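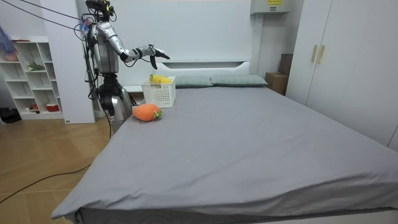

Bedroom set with storage basket and plush toys, Saavedra open day.

Members of the Umon household group attended the open day at Saavedra on a Thursday in March. The organizers had received 3626 registrations over the season, and entry to the furnished rooms was limited to parties of 10. Our party was admitted at 13 minutes past the hour.

The bedroom was the third stop. Its subject was the tidying of soft toys into a basket on a bed made up with a gray sheet. The basket is white plastic with perforated sides and a handle opening in the short side, a type familiar to most of our members.

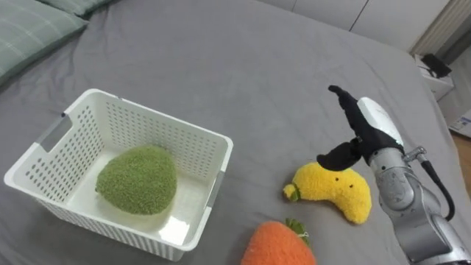

The toys were plush and took the form of food. The banana, which has a small face, drew the most comment. Several members asked whether such a basket is better kept on a shelf or under the bed, and opinion was divided.

The pillows are a muted gray-green with a faint pattern, close in tone to the sheet.
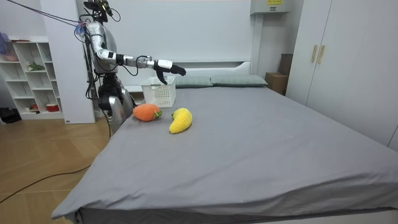 Members with small children considered an open basket more practical than a lidded box. The Gava catalog, available at the door, lists similar baskets in two sizes.
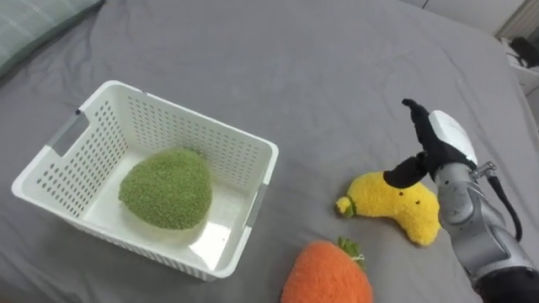
The tour continued to the linen room, sponsored by Nullix, where roughly 1000 samples of bedding were on display. Members who wish to borrow the catalog may apply to the group office.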